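Clamberg Learning Group
Minutes of the November collection meeting

Present: Maribeth Catacutan (chair), Jayson Manalo, Wenjie Shen, Lorna Sarmiento
Regrets: Analyn Policarpio, who sent her notes along ahead of time
Minutes taken by Lorna Sarmiento

Maribeth opened the meeting at 9:30 and thanked everybody for squeezing in before the afternoon shift, and Wenjie especially for the banana bread. The minutes of the last meeting were accepted with one correction (it was Jayson and not Wenjie who offered to relabel the drawer recordings, and he says he is still happy to do it).

1. Where we are with the block task

Jayson reported that we now have 2000 accepted examples of the block and tray task, all done by people driving the two arms by hand. He went back through the latest batch over two evenings and set aside 61 where the operator had stopped partway or changed their mind about which block to go for. There was a good, friendly discussion about whether those should be thrown out altogether. Wenjie would like to keep them in a folder of their own, as the learning system may well have something to gain from seeing a person hesitate and recover. Agreed to keep them, clearly marked, and out of the main training set for now.

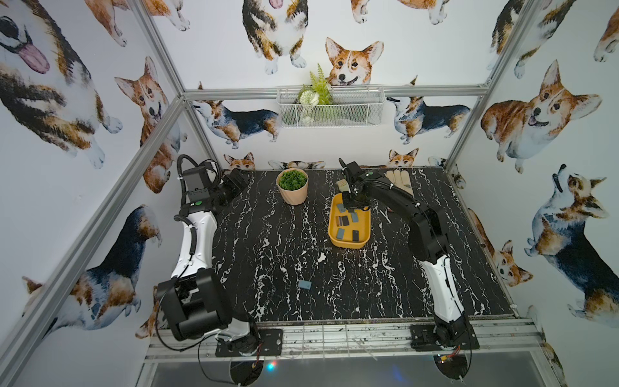
Maribeth asked that we be a little more generous with the starting layouts. Analyn's notes made the same point, that too many of our examples begin with the blocks in much the same spots, and that she had caught herself doing it too, out of plain habit! Jayson will draw up a list of 50 fresh starting layouts, and operators will work down it in order and tick them off as they go.

2. Pace and comfort of operators

Lorna passed on a request from the newer operators for shorter sittings. By the end of a long stretch people are rushing the release, and it shows in the recordings. Agreed to try 8 examples and then a proper break, with the kettle on, and to see how the Lepik station gets along with it before asking everyone else to change.

3. Labels

Wenjie walked us through the new labelling sheet for Skosus, our recording log. Colour names have been all over the place, with one operator's grey being another's blue, so there will now be a single short list to choose from. Maribeth wondered if we should go back and fix the old ones. Wenjie thought so, but would like a hand with it, and Lorna has kindly (her own word) put herself forward.

4. Other business

The Zukano station is still waiting on its replacement cable, and Jayson will chase the supplier again.

Actions
Jayson: starting layouts, drawer relabelling, cable
Wenjie and Lorna: old colour labels
Maribeth: let Analyn know what was decided

Meeting closed at 10:40.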